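Cahier d'atelier, juillet
Suivi des émissions politiques, poste 4

Repris ce matin le codage des interviews de la matinale. Clotilde Brunet avait laissé ses feuilles sur les 19 premiers extraits, je pars de là. Deux désaccords entre nous, les deux sur la catégorie « question orientée ». Elle y met toute question qui contient un chiffre non sourcé. Moi seulement quand le chiffre sert de prémisse. À trancher avant de continuer, sinon la grille ne vaut rien.

Rumadex a planté à l'import de l'extrait 14 (accent dans le nom de fichier, encore). Renommé, relancé, c'est passé.

Temps de parole : le relevé de Lefèvre ne compte pas les relances du présentateur. Le nôtre les compte. Ne pas mettre les deux dans le même tableau.

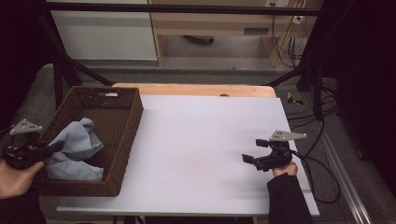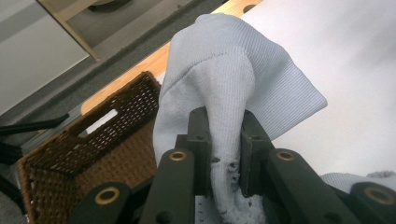
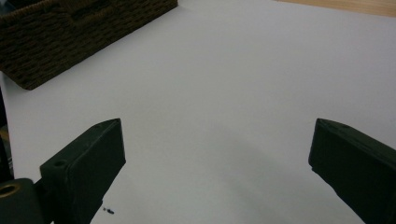
Table blanche et panier brun sur la première et la dernière.

Temps de lecture : 2 min

Après-midi. Réécouté le débat sur la réforme des cantons. L'invité de Ganerholm est coupé sur sa réponse la plus longue, et le résumé en ligne ne reprend que le début de la phrase. Noté en « citation tronquée », avec renvoi au minutage. J'ai gardé la version intégrale dans le dossier Pekosum.

Reste 31 extraits à passer. Au rythme d'aujourd'hui je n'aurai pas fini avant la réunion, donc je prends d'abord ceux du soir, qui sont plus courts.

À faire :
- réécrire la définition de « question orientée », l'envoyer à Clotilde
- vérifier le minutage de l'extrait 4
- demander si on code aussi les bandeaux

17 h 30, sauvegarde faite.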